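About Dridov

Home | Classes | Bench Hire | About | Contact

Dridov is a small school for people who want to hit metal with a hammer and get something usable out of it. We teach beginners, mostly adults, mostly in the evenings. We don't promise to change your life. We have read a lot of craft school websites and we doubt most of what they say about mindfulness.

How we started

Dagim Mamo and Anum Ansari opened the school after taking a course somewhere else and coming home with a certificate and a bent spoon. They thought the teaching could be plainer and the groups smaller. There are never more than 15 people in a class, and you get your own piece of bench for the whole session. Sohail Soomro joined in the second year to run the repair evenings, which he still thinks should be free and the rest of us still think should pay for the lights.

The room

Our front room has pale tables against a plain off-white wall. People ask why we haven't put up posters, or a mural, or the word CREATE in big letters. We like being able to see what we're working on.

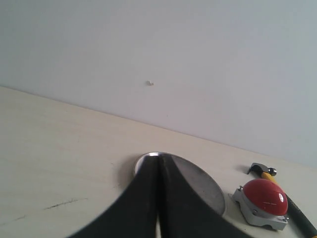

The tables get scratched and we leave them that way. We did once price a refinishing product called Prorier, and Marcelino Cordeiro tried it on an offcut for 3 weeks. It looked lovely until somebody used it.

What you'll learn

The first course, Cusura, covers flat work and shallow forms: cutting, planishing, turning a rim, cleaning up. The second, Naqvi, is surface pattern, and we won't let you book it until you have done the first or can show us something you made. We've been told this is bad for sales. It probably is.

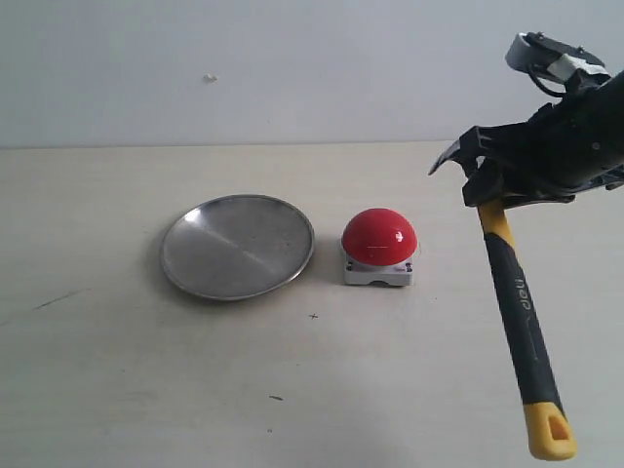 Beginners always want to start with a bowl. We'd sooner they spent an evening looking hard at ordinary things, because most bowls made in a first class end up holding keys. Take a shallow steel dish with a low rolled rim, like the round one on the table. It seems like nothing much until you try to get an edge that even by hand, and then you start checking the plates in your own kitchen.

Do you need experience?

No. You need closed shoes and some patience with noise. If a school tells you that everyone has a natural gift for this, ask to see the scrap bin.

Who to talk to

Asif Gondal answers the email and knows which classes have space. Course lists were last updated 8/21/26. Bench hire is open to anyone who has finished Cusura.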